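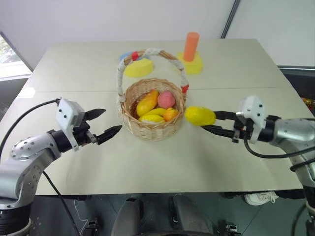

How long should a new basket rest before you put it to work?
Give it 9 days on an open shelf, away from any heater, and then do the load test in Section 4.

Section 4. Setting Up a Handled Basket for Regular Use
Urncombe Basket Guide, revised by Zinash Gidey

This section covers a basket with one fixed arched handle that will be carried with weight in it. If yours will sit on a sideboard and hold mail, skip to Section 6 and save yourself the trouble.

A word on labels before you start. Sellers like "heirloom grade," "market strength" and "double woven." I have handled baskets sold under all three terms and I can't tell you what any of them means. None has a test behind it that I have been able to find. A swing tag that gives a weight limit is a little better, but ask whether the limit is for a basket standing on a table or one hanging from a hand. Most shops don't know. Trust the steps below over the tag.

4.1 What you need

A kitchen scale or luggage scale
A soft brush (an old shaving brush is fine)
A spray bottle of plain water
Bags of rice, dried beans or sand, tied shut
A pencil and a scrap of paper
A lamp you can move

You don't need basket oil. See 4.5.

4.2 First inspection

1. Take off all tags, ribbon and packing. If a tag is held with a metal staple, lift the staple with a butter knife. Pulling on the tag will tear the strand under it.

2. Set the basket on a surface you know is flat. Press on the rim at four places. A slight rock is normal in handmade work and often settles. A rock you can hear will not settle, whatever the seller tells you.

3. Hold the lamp inside and look at the outside in a dim room. Even pinpoints of light are fine. A long bright slit means a stake has shifted or snapped.

4. Run your palm lightly around the rim, first one way and then the other. Mark any snag with the pencil. Trim snags flush with small scissors.

5. Find where each end of the handle goes into the body. Push a fingertip down beside it. A good handle runs well down the side wall. A poor one stops just under the border, and it will pull out one day with your eggs in it.

Note: Binding around a handle can be structural or it can be there for looks. Try to slide it with your thumb. If it slides, treat it as decoration and don't count on it to hold anything together.

CAUTION: Do not lift a basket by the rim when it is loaded. Borders are made to finish the weave. They are not made to carry it.

4.3 Resting

6. Put the basket on an open shelf where air can reach the bottom. A wire rack is good.

7. Leave it for 9 days. Shops store baskets in all sorts of places, and the cane needs time to match the air in your house.

8. On the last day, repeat steps 2 and 5. If the handle has loosened, mist the joints, wait an hour and check again. If it is still loose, return the basket.

I was doubtful about resting when Ho-yin Chiu first put it in this guide, and I still think the number of days is partly habit. We tried skipping it on a batch from Fladuria last November. Two handles creaked badly at the load test. The rested ones from the same batch were quiet. That is a small trial and I wouldn't bet the house on it, but resting costs nothing.

4.4 Load test

9. Weigh the basket empty and write the number down. You will want it later if you suspect damp.

10. Put in a first bag of 200 grams, set in the middle. Lift by the top of the handle with one hand. Hold for a slow count of 7.

11. Set it down. Look at both handle joints. Add another bag and lift again.

12. Keep going until you reach the heaviest load you honestly plan to carry. Stop sooner if you hear a crack, see a joint move, or feel the handle lean to one side.

13. With the full load in, walk 40 steps at your normal pace. Swinging puts far more strain on the joints than standing still, and I don't know of a maker's leaflet that mentions it.

14. Empty the basket and leave it overnight. In the morning, set it on the flat surface again. If the bottom has bellied out and stayed out, your working load is too high. Cut it by a third and repeat from step 10.

CAUTION: Keep your feet out from under the basket during steps 10 to 13. Sand is heavier than it looks in the bag.

Note: Creaking and cracking are different sounds. A creak is long and dull, and comes from strands rubbing. A crack is short. Creaks usually fade with a light misting. Cracks mean something has broken, even if you can't find it.

4.5 Oils, waxes and sprays

You will be offered these at the till. The Trokmont conditioner is the one I get asked about most. I used it on half of a plain willow basket and left the other half alone. After one winter the treated half was darker and held more dust. I could find no other difference, and I was looking for one.

15. Brush out crumbs and grit once a week if the basket carries food.

16. In dry winter weather, mist the outside lightly with plain water and let it dry in open air. Do not mist painted or dyed strands until you have tried a hidden spot.

17. Never soak a finished basket in the bath. The advice comes from weavers, who soak loose material before working it.

CAUTION: Do not dry a basket on a radiator or in a low oven. The outside shrinks before the inside does, and the border opens up.

4.6 Liners

A cloth liner keeps soft fruit and bread off the weave. It also hides mold, so take it out and look. Huenchumán sells fitted ones with elastic, and they fit some of the baskets they are listed for. Measure the rim on the inside before ordering. A clean dish towel does the same work.

18. Wash a new liner once before use. Colored cotton can bleed into pale cane and the stain is there for good.

19. Leave the liner out overnight after carrying anything damp.

4.7 If something goes wrong

Handle leans to one side: check for uneven packing first. If it leans when empty, mist both joints, straighten by hand and tie it upright with string until dry.

Bottom sags: reduce the load. A piece of stiff card cut to fit will spread the weight, though it won't mend anything.

Musty smell: weigh the basket and compare with the figure from step 9. If it is heavier, dry it in moving air. If the weight matches, the smell is probably from the liner.

Strand popped out on the side: tuck it back with the blunt end of a teaspoon. Glue makes the next repair harder. A spot of thread will hold it until you can get to a repairer.

Basket bought with a "lifetime" promise: read whose lifetime. Then keep the receipt in the folder with your notes from step 9.

Repairs to the border and replacement handles are in Section 5.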